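My staking plan for the league season had one fault, and I found it in May while going back through the spreadsheet. I was backing line bets at a flat 4 per cent of the bank, whatever the price. On a bank of 400 that felt modest. After a losing run it was not.

The test was simple. I took the last 100 bets, all line markets, and re-ran them with the stake tied to the gap between my rating and the posted line. Anything under a point and a half was skipped. That left 80 bets.
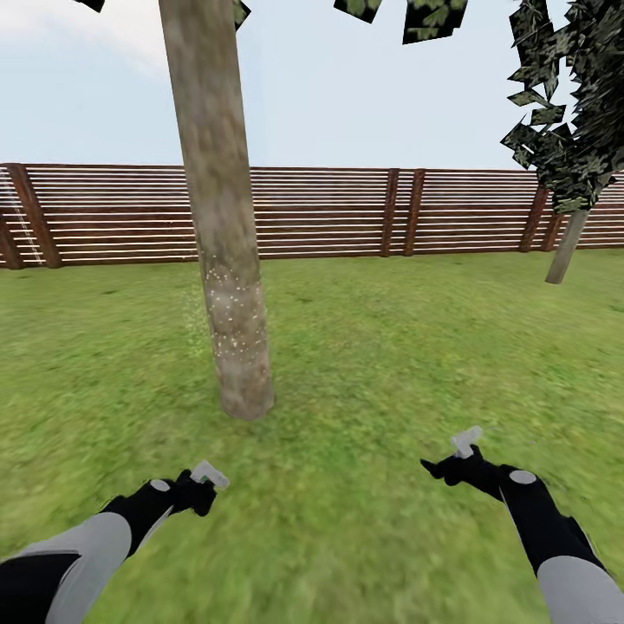
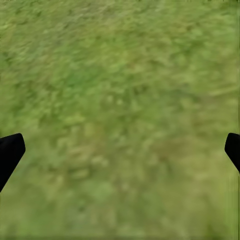
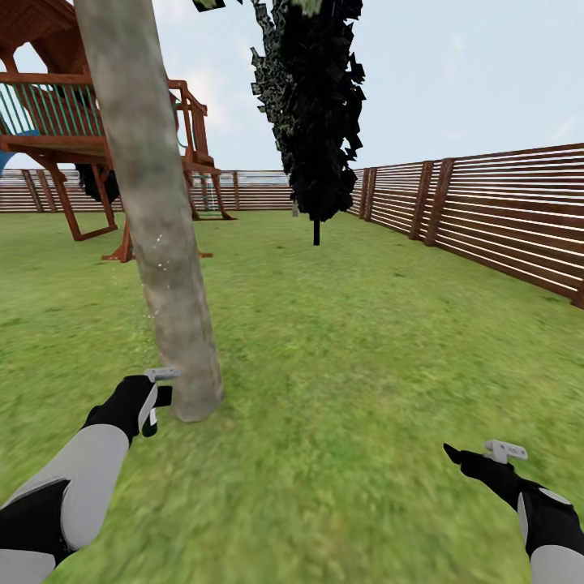
Home advantage needed its own column. I had been using one figure for every ground, which flatters sides such as Alleck, who play on a wide surface and tire visitors late on. Ground condition matters too, and I now grade it before kick-off. Patchy colour like the lighter and darker green in the first picture would go down as a 'mixed' surface — no adjustment to the line, a small cut to the points total. Gandero's pitch has been graded that way all spring.

The re-run lost less at the worst point and finished slightly ahead of the flat plan. Most of the difference came from two Hoekstra away games I would have skipped.

Next job is the totals market, where my Novent ratings are still too high after a short turnaround.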